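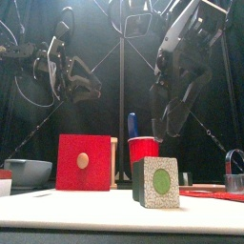
Fig. 1. Two arms over the tabletop.

Does feeding time matter? Nine weeks with the trout at Wondthorpe
Project report, Applied Aquaculture, second year
Baiba Petrauskas

I came to this project because of a summer job. I spent last year's break hosing out tanks at a small hatchery near Stadow, and the two people who ran it could not agree on when to feed. One swore by a big meal first thing, the other liked to spread it over the day, and the fish got whichever of them turned up earlier. So when we had to pick a topic in January I already had mine, and my supervisor, Dr. Vasiliauskas, was kind enough to say yes before I had written a proper plan (I wrote one later, it's in the appendix).

The question was simple. If young rainbow trout get exactly the same amount of the same pellets, do they grow any differently when the food comes in one meal or in several small ones? And is less of it wasted?

What I did

The teaching hatchery at Wondthorpe let me have two of the round indoor tanks, side by side on the same water line. Each one was stocked with 100 fingerlings from the same batch. Tank A got its whole daily ration in the morning. Tank B got the same ration split into four, the last one in the late afternoon, which meant I ate a lot of lunches sitting on an upturned bucket. The pellets were the Plavivmont starter feed the hatchery already had in the store, and I weighed every ration on the kitchen-type scale in the feed room.

Once a week I netted 19 fish from each tank, weighed them one at a time in a tub of water and put them back. I was terrible at this to begin with! My first weigh-in took most of an afternoon and I got soaked to the elbows. By the end I could do both tanks in 55 minutes, and I think the fish were a lot happier about it too.

For waste, I siphoned the tank floor a short while after feeding, tipped it all through a fine sieve, dried what was left and weighed it. This is a rough method. Some droppings always come through with the pellets and I picked them out by hand with tweezers, so the waste numbers depend partly on my eyesight and my patience that day.

What I found

Both tanks grew well. Tank B ended up slightly ahead on average weight, but the two sets of weights overlapped so much that I wouldn't bet money on it. With only one tank per treatment I can't separate the feeding pattern from anything else that might be different about tank B - it's nearer the door, for one thing, and it gets more light.

The waste result was clearer. Tank A left more uneaten feed on the floor in every single week. When the whole ration goes in at once the fish rush at it for a few minutes, then lose interest, and the rest sinks. In tank B they were still coming up for the last handful.

The thing I hadn't planned to look at was size spread. In tank A the biggest fish pulled away from the smallest as the weeks went on, and I started seeing nipped fins on the little ones. Tank B stayed more even. I only began writing down fin damage in week four, so I haven't made a graph of it, but my notes are in the appendix for anyone who wants them.

Problems

The oxygen probe in tank A drifted and had to be recalibrated, so I've left out the readings from before that. I also missed one afternoon feed in week six when my bus broke down, and tank B got that portion late in the evening. I've marked it in the table and kept the data in.

My biggest regret is not swapping the tanks around halfway through. Dr. Vasiliauskas did suggest it and I decided it was too much handling for the fish. I still think that was fair, but a second pair of tanks would have solved it.

If I did it again

I'd want at least three tanks for each feeding pattern, and I'd score fins from day one. I'd also like to try two meals a day, since four is a lot to ask of a small farm without automatic feeders. The couple at Stadow have asked for a copy of this report, and they've told me they are still arguing.

Draft handed in 13th April. Raw weights, feed records and the fin notes are in Appendices 1 to 3.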